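Looking after a wood-topped table through the dry months

The heating in the Prostilbridge building came on last week, and with it the yearly run of messages to the front desk about tables. Drawers stick in summer and joints open up in winter, and both have the same cause. Wood takes up moisture from the air and gives it back again, and it changes size a little each time. Most of the tables in our members' homes, and nearly all of the ones in the shared rooms, have at least a wood surface, so this month's household item is about keeping them in decent shape until spring.

Start by finding out what you have. A solid top shows end grain on its short edges, and the lines on the upper face carry on over the side. A veneered top is a thin sheet of wood glued to something else, and the edge is usually a separate strip. Look underneath as well. If the underside is a different color or has no grain at all, treat the table as veneer until you know better.

It matters most when something goes wrong. A scratch in solid wood can be sanded out and the area finished again. Veneer can be less than a millimeter thick, and an electric sander will go through it in seconds. Sólveig Brøndum, who runs our repair evenings, sees a few sanded-through tops every winter and can't do much for them apart from a patch.

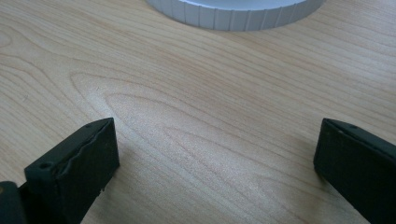 Pale wood with a smooth, lightly glossy finish.

The finish matters more than the wood for day-to-day care. There are two broad groups. Lacquer and varnish sit on top as a film. Oil and wax soak in, or mostly do, and leave the surface feeling more like bare wood. To tell them apart, put a drop of water on a spot that doesn't show and leave it for a few minutes. On a sound film it stays as a bead. On a dry oiled top it spreads and the wood darkens under it. Wipe it off either way.

For a lacquered or varnished top, wipe with a damp cloth and dry it straight after. A drop of dish soap in the water is fine for grease. Spray polishes with silicone are best left alone, even though they give a quick shine. The silicone gets into small cracks in the finish, and if you ever want the table refinished the new coat will not lie flat over it. Window cleaner can cloud some older lacquers, so keep that for the windows.

For an oiled top, the same damp cloth will do, but the oil has to be topped up. Once in July and once in November suits most kitchen tables. A desk can go a year. Put the oil on thinly, leave it as long as the can says, and wipe off everything that has not soaked in. Sticky tables are nearly always tables where this last wipe was skipped.

A warning about the rags. Cloths wet with linseed or similar oils can heat up on their own and catch fire if they are left in a heap. Spread them flat outdoors to dry, or soak them in water and seal them in a metal can. We had a scorched bin two winters ago and do not want another.

Air

Indoor air in our buildings drops a long way once the radiators are running. A relative humidity between 40 and 60 percent is comfortable for wood and for most people. The cheap dial meters drift, so if yours gives a strange number, put it next to another one before you buy a humidifier. Keep tables away from radiators where you can, and turn them end for end now and then if one side gets all the sun. Pale woods tend to yellow and dark ones tend to fade. A tray that never moves will leave its outline after a season or two.

Rings and marks

White rings come from moisture or heat trapped in the finish. Many fade by themselves over a few days. If one stays, lay a dry cotton cloth over it and pass a warm iron across for a few seconds, no steam, then lift and look. Repeat if it is getting fainter and stop if it isn't. Test somewhere hidden first.

Black rings are a different matter. They mean that water has got through the finish and into the wood, often with help from a metal can or pot. Getting them out calls for oxalic acid and a full refinish of the area, and we would ask you to bring the table in for that instead of trying it at home.

Coasters and trays help, and so does looking at the underside of whatever lives on the table. Bowls and mugs often have an unglazed foot ring, which is rough enough to scratch when it is pushed along. Felt dots fix this on vases and lamps. They are no use on anything that gets washed, so for tableware use a mat, or lift the piece when you move it. Stands and racks are worth turning over too, as grit collects beneath them. 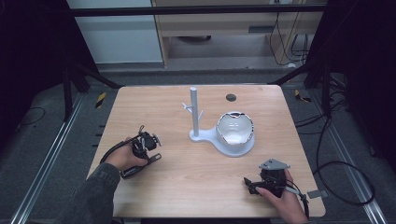 Mug stand and white bowl on a wood-grain top.

If your table has a hole for cables, check the edge of it. The cut is often left without any finish, and a spill that runs in there can swell the core and lift the surface around it. A thin coat of clear varnish on the cut edge, put on with a small brush, takes ten minutes. Let it dry overnight before you put the cables back.

Loose legs are the other common winter complaint. Tighten bolts by hand until they are snug and no further. If a glued joint has opened, don't run fresh glue over the old. It won't hold. The old glue has to come off first, and that is a good job for a repair evening.

Supplies and dates

The Fukska store in the basement has Grimel hard wax oil in small cans again, along with cotton cloths and two grades of fine paper. Members pay cost price. There are 20 cans, one per household for now, and more will be ordered if they go.

The next repair evening is on 15 November 2023, from six o'clock, in the Þrastardóttir room on the ground floor. Small tables and chairs can be carried in. For anything larger, bring a photo of the damage and one of the underside, and measure the thickness of the top at the edge. The bench is shared, so please put your name on the sheet by the door.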